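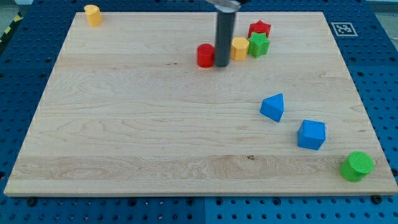

You should let the beginners fail with the joystick first, wrote one reader after our last issue, and only then let them touch the arm by hand, otherwise they never learn respect for the remote control. The message came in June, late in the evening, and it started a long discussion in our group at Clikuretti. I promised to answer it in the newsletter, so I will try.

For those who are new on the list: we are teaching the arm to push toy blocks on a wooden board. A person shows the task many times, the computer records the movements, and later the arm must do the same task alone. There are two ways to give the showing. In the first way, the person holds the arm and moves it with the hands, with the motors made soft. In the second way, the person sits at the desk and moves the arm with a small joystick from Rakena.

Our reader is right in one point. People who begin with the hand guiding become a little spoiled. The arm goes where they want, they feel the block through the finger, and after one afternoon they believe that they are good teachers. Then they sit at the joystick and push the green star across half of the board when they wanted only to touch it. I have done this myself, and more than once.

But I don't agree that the failing must come first. In the spring we tried it in this order with the evening course in Flerkgate. The people became nervous, and nervous people make small, shaking movements. The arm learns the shaking too. We looked at the recordings afterwards and it was sad to see: the finger came to the block, stopped, went back, came again. In one recording the person made 28 of these small stops before the block arrived to its place. We could not use it, and the person had worked hard for it.

What we do now is a mixed order. Each new person makes a few showings by hand, and these we don't keep. They are only for the person, so that the body knows how far the arm can reach and how a push should feel. After that comes the joystick, and from there we begin to record.

I want to say also something about the tool. We have only one straight finger, with no jaws, so nothing on the board can be picked up. Visitors ask often why we make life so hard. With a finger you must think from which side you push. If you push a cylinder a little beside its middle, it goes away to the side. A cube turns. The star is the worst of all, the finger falls into the space between two points and then you carry the star with you, also when you want to leave it. I like this about the task. A person solves it without thinking, and when you watch the recording slowly you discover how much was decided in a very short time.

One more question was in the same message: how many showings are enough? I can only tell our own numbers. For the task "bring the red star to the yellow hexagon" we kept 46 recordings made by joystick. With these the arm could do the task when the blocks stood more or less where they stood in the showings. When we moved the star near to an edge, it was lost. It went to the old place and pushed the air. We added 7 recordings with the star close to the edge, made slowly and without corrections, and this helped more than I expected. So my advice is to look first where the arm fails, and to make the new showings exactly there.

The mixing of hand and joystick recordings in one training we have tried also, and I can't recommend it for now. In the hand recordings the movement is round and quick, and with the joystick it is made from straight pieces. The arm which learned from both was undecided. It began round, then it went straight, and between the two it sometimes waited. Maybe with many more recordings this disappears. The colleagues in Clitberg say that they have mixed both kinds without trouble, but their task is wiping a table, and a cloth forgives more than a star.

Some practical remarks for those who will come to the next practice evenings:

Please say the instruction aloud before you start to move, and keep to it. If you said "push the blue cube to the center" and in the middle you find the triangle more interesting, stop the recording and begin a new one.

Don't arrange the blocks nicely between the showings. Take the new places from the list beside the desk, even when they look stupid.

When you guide by hand, hold the arm above the finger and not at the finger itself. The force sensor reads your hand as if it was a block, and the whole recording is for nothing.

After 2 hours, please change places with someone else. The tired recordings are easy to recognize, all the movements become short and the last push is always too strong.

The practice evenings begin at 6 p.m. as before, in the same room. Places at the joystick are few, so write to us if you want one, and write also if you have experience only with hand guiding. To the reader who sent the remark: please come too, and we will try your order once more with fresh people. I would be glad to compare the two groups and print the result in the next issue, also if it shows that I was wrong.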